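Traleck for Schools
Learning pages for ages 8 to 11

People and Robots at Work
Published 8 Jul 2021

At Traleck, 80 people work in one long building. They pack and post small goods for shops: pens, soap, seed packets, toy cars and many other things. For a long time every item was picked up by a person and put in a box by a person. Now some of that work is done by robot arms. This page explains how that came about and what it has meant for the people who work here.

What is automation?

Automation means getting a machine to do a job by itself. A washing machine is a good example. It fills, turns, rinses and empties, and the person who pressed the button can go and do something else. Somebody must still sort the clothes, choose the right setting and hang the washing up.

A robot arm is harder to set up than a washing machine. Soap is slippery. Seed packets are thin and bend easily. A robot has to be shown how firmly to hold each thing, where to hold it and when to let go.

Who teaches the robot?

The people who know the job best do the teaching. Forough Asadi packed boxes at Traleck for 7 years and now works in the teaching room. She and her colleagues use hand-held grippers, which are tools with fingers that open and close like a robot's hand. A worker holds the gripper and does the task slowly and with care. The movements are recorded, and a computer studies them.

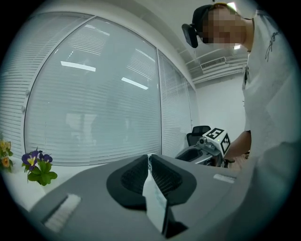 One recording is never enough. People do the same task in slightly different ways each time, and the computer needs to meet many of those differences. The team made 300 recordings of a single task, placing a seed packet in a box, before the robot arm was allowed to try it. Its first attempts were poor. It dropped packets, and it folded one in half. The team went back and made more recordings.

"I had to think about what my own hands were doing," says Ms Asadi. "I had never needed to put it into words before."

What has changed?

The robot arms began work on the packing line in February. They lift the same items again and again, which used to make people's wrists and shoulders sore. Of the people who packed by hand, 23 now have different duties. Some check finished boxes. Some look after the robots. Calum Drummond learned to repair the arms and says he likes the work, although he misses talking to his friends on the line.

Not everyone was pleased at first. Ghazal Khosravi was worried that her job would disappear. It is a fair worry — in some workplaces, machines have taken over jobs and people have had to look for new ones. Traleck held meetings where staff could ask questions, and training was given during working hours. Ms Khosravi now plans the work for each shift.

Words to know

Automation: using machines to do a job by themselves.
Gripper: the part of a robot that holds things, or a tool made to work in the same way.
Shift: the hours that a group of people work together.

To talk about in class

Think of a job that you do at home. Which parts could a machine do, and which parts would you prefer to keep?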